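PRALEX PUBLISHES BATHROOM SINK CARE PROCEDURE FOR FURNISHED RENTALS

Two-stage method separates basin cleaning from deck wiping; Irkon cleaning crews to adopt it in November

Pralex, a supplier of maintenance procedures to operators of furnished rental housing, has released a revised procedure for the routine cleaning of one-piece ceramic vanity tops. The document replaces the sink section of the company's general bathroom guide and applies to units in which the basin, deck and front lip are formed as a single part and set on a cabinet.

The previous guide treated the sink as one surface. The revision divides it into two zones, the basin and the deck, and assigns a separate cloth to each. The basin zone covers the bowl, the drain ring and the overflow opening. The deck zone covers the flat area behind and beside the bowl, the base of the faucet and the outer lip.

Work starts in the basin. Dark residue on white glaze tends to collect near the drain, where the slope is shallow and the flow from the faucet does not always reach. The procedure calls for a rinse at low flow, directed by hand toward the drain, before any cloth is used. Dry wiping at this stage spreads residue up the walls of the bowl and can carry grit across the glaze. 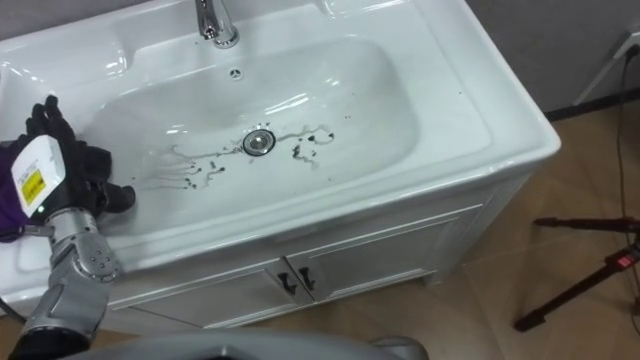 After the rinse, a neutral liquid cleaner is applied to the cloth and the bowl is wiped from the upper wall down to the drain. Chrome parts are wiped last. Abrasive powders, steel wool and chlorine products are excluded for both zones. The overflow opening is cleaned with a soft brush, and its cover is left in place unless the work order states otherwise.

"Most of the complaints we review concern the ring at the drain and the strip behind the faucet," said Ivana Painemal, technical editor at Pralex. "The old text gave one line to each. The new text gives the order of work, the cloth and the point at which the cloth is changed."

The deck is wiped with the second cloth, folded and damp, starting at one end and moving behind the faucet to the other. Standing water is removed from the joint between deck and wall. The front lip is wiped along its underside as well as its face, as drips that pass the lip run down onto the cabinet doors. Door panels with raised framing are wiped along the lower edge of each panel, and pulls are dried by hand.
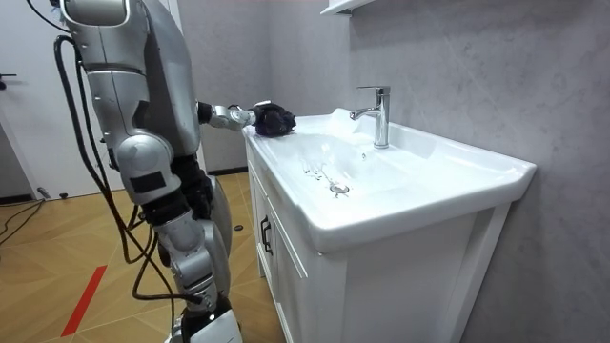
A dark cloth pressed against the far-left part of the sink deck.

Cloth color is not specified. Dark cloths are permitted on white ceramic provided they have been washed 2 times before first use and leave no color on a damp white test tile. Cloths used in the basin zone are not returned to the deck zone during the same visit.

Irkon, which cleans 1060 furnished apartments under contract, will apply the procedure at its sites beginning in November. Crew instruction is being handled by Ulises Rivadeneira, field training lead at Irkon. Supervisors will record drain, faucet base and lip condition on the existing inspection sheet, with no change to its layout.

The procedure is supplied as a printed card for the supply cart and as a longer reference text. Cards are packed in sets of 24. Holders of the current Pralex bathroom guide will receive the reference text at no charge.

Press contact: Ita Fahy, Pralex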